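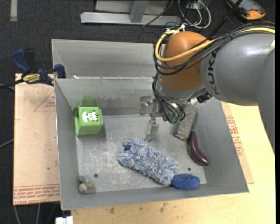
Thread last edited in June, 4:40 pm

Mechthild Berchtold
Right, a little thread on metal bins, because I've been asked about them more than once since I moved everything over from plastic tubs, and I do love a chat about storage!

I like a grey one with sloping walls. Small things slide down towards the middle where you can get at them, and you aren't forever digging in the corners (my old square tubs were terrible for that).

The floor will scratch. Look at all those pale scuffs, and the smudgy band low on the back wall. I used to fret over marks like that and went through 126 sheets of liner paper one winter in Hollenstein. Never again. A damp cloth, a dry cloth, done.

Do check along the rims between neighbouring bins, though. There's a scrap of something white sitting right there by the corner, and those little bits always end up in with the stock if you leave them.

And isn't that green box a treat? Bright as anything, with the white flowery decoration on top, and it even throws a bit of its colour on the metal behind it. My favourite thing about bare metal, really.

Next up is labels, once I've found my good marker. Bear with me, it may be in Vikisdale.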